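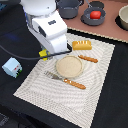
야구 기록을 개인적으로 정리해 온 지 여러 해가 되었으나, 파울 타구를 별도의 항목으로 집계한 것은 이번 시즌이 처음이다. 대상은 지역 독립 리그에 속한 Halvorsen 구단의 홈경기로 한정하였다. 공식 기록지에는 타석의 결과만 남고, 그 결과에 이르기까지 타자가 걷어낸 공은 대부분 사라진다. 본인은 경기마다 종이 기록지에 투구를 하나씩 표시한 뒤 귀가하여 표로 옮기는 방식을 택하였다. 기록지를 펼치는 자리에는 물결무늬가 들어간 흰색 직사각형 매트를 검은 상판 위에 깔아 두는 것이 좋다. 어두운 바탕에서는 종이의 가장자리와 연필 표시가 잘 구분되지 않아 줄을 건너뛰는 일이 잦았다.

홈 | 경기 기록 | 구장 방문기 | 자료실 | 방명록

집계 결과는 다음과 같다. 본인이 기록한 투구는 모두 2840개이며, 그 가운데 타자가 스윙한 공은 1162개였다. 스윙 비율로 환산하면 40.9퍼센트이다. 번트 시도는 스윙에 포함하였고, 도중에 멈춘 스윙은 심판의 판정을 따랐다. 판정이 불분명하여 관중석에서 확인할 수 없었던 공은 스윙하지 않은 것으로 처리하였다. 이 기준이 최선이라고 주장할 생각은 없으나, 시즌 도중에 기준을 바꾸지 않는 것이 더 중요하다고 판단하였다.

가장 관심을 두고 살핀 것은 2스트라이크 이후의 파울이다. 이 상황의 파울은 볼카운트를 바꾸지 않으므로 기록상으로는 아무 일도 일어나지 않은 것과 같다. 그러나 투수의 투구 수는 늘어나고, 포수는 이미 보여 준 공 배합을 다시 고민해야 한다. 6월의 한 경기에서 Halvorsen의 9번 타자는 한 타석에서 파울을 아홉 개 기록한 끝에 볼넷으로 출루하였다. 공식 기록에는 볼넷 하나로 남았다. 상대 선발 투수는 그 이닝을 마치고 교체되었는데, 해당 타석이 직접적인 원인이었는지는 알 수 없다. 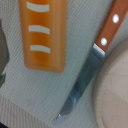
흰색 곡선 줄무늬 세 개가 있는 주황색 물체.

표를 작성하는 과정에서 오류도 있었다. Busisard 구장에서 열린 중립 경기 두 건을 홈경기로 잘못 분류하여 합계에 넣었다가, Iona Imrie 씨의 지적을 받고 제외하였다. Imrie 씨는 같은 리그의 Grasumance 구단을 따라다니며 유사한 기록을 작성하고 있으며, 본인의 표와 대조할 수 있도록 두 구단의 맞대결 자료를 보내 주었다. 대조 결과 투구 수는 일치하였고, 파울팁의 처리에서만 차이가 있었다. 본인은 포수가 직접 잡은 파울팁을 헛스윙으로 분류하나, Imrie 씨는 이를 별도의 항목으로 둔다. 규칙상 스트라이크로 취급되는 점은 같지만 타자가 공을 맞혔다는 사실을 남긴다는 점에서 Imrie 씨의 방식에도 타당성이 있다. 다음 시즌에는 해당 항목을 나누어 기록할 예정이다.

아울러 구장의 구조가 파울 기록에 미치는 영향도 검토할 필요가 있다. Halvorsen의 홈구장은 1루 쪽 파울 지역이 넓어, 다른 구장이라면 관중석에 떨어졌을 타구가 야수에게 잡히는 경우가 있다. 이러한 타구는 본인의 표에서 파울이 아니라 인플레이 아웃으로 집계된다. 따라서 이 수치를 다른 구단의 수치와 그대로 비교하는 것은 적절하지 않다. 원정 경기 자료가 확보되면 파울 지역에서 잡힌 타구를 따로 구분한 표를 다시 게시하겠다.

표의 원본은 자료실에 올려 두었다. 수치의 오류를 발견한 독자는 경기와 이닝을 함께 적어 방명록에 남겨 주기 바란다.

최종 수정: 6월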